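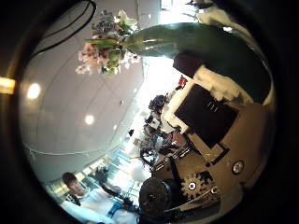 Artificial flowers in pale pink, white and blue-grey, with green leaves

Brevine Mixed Bouquet

Artificial bouquet for the home, reception desks and shop displays. Supplied ready arranged and tied, with stems that can be cut or bent to fit the vase. Also sold as loose stems for people who prefer to make their own arrangement.

Weight: 200 g
Tallest stem: 31 cm
Flowers: polyester
Stems: plastic over wire
Use: indoors only

The bouquet is packed flat and will look squashed when it comes out of the box. Open the leaves first, then work inwards and spread each flower with your fingers. Leave it standing overnight if the petals are still creased. A hairdryer on a cool setting helps with stubborn folds. Do not use an iron or a steamer, as the heat can loosen the glue under the flower heads.
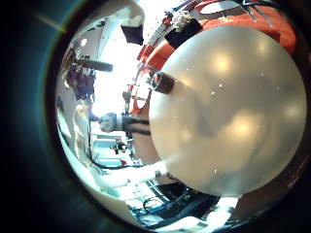 Pale, milky sphere with a smooth surface, close up

Choosing a vase

A vase between 15 and 20 cm tall suits the full bouquet. The neck should be no wider than 8 cm or the stems will lean outwards and the middle will look thin. If you already have a wider one, fill the base with pebbles or dry sand and push the stems in. Clear glass shows the tie, so many customers wrap the lower part with ribbon or choose a coloured pot.

To shorten a stem, bend it back and forth at the point you want, or use wire cutters. Kitchen scissors will be blunted by the wire. Cut a little at a time and try the stem in the vase
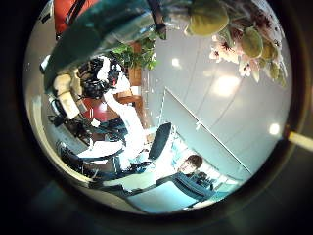

before you trim the next one. Keep the offcuts of leaf. They are handy for filling gaps at the back.

Cleaning

Dust with a soft, dry paintbrush every couple of weeks. For marks, use a damp cloth and leave the flower to dry in the air. The darker Endale colours may run slightly if soaked. Keep all colours out of strong sun, which fades the petals over time.

Delivery and returns

Orders leave our Tomgate warehouse within 2 working days. Delivery is free on orders over £25. Unused bouquets can be returned in the original box. Loose stems that have been cut cannot be taken back.

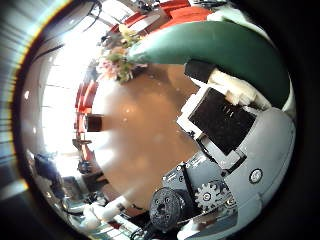

Can I put the bouquet in a vase with water?
It is best kept dry. Water can get into the cut ends and rust the wire, and this may stain the vase.

Goes well with: Londholm ceramic jug, Endale loose stems, Brevine eucalyptus spray.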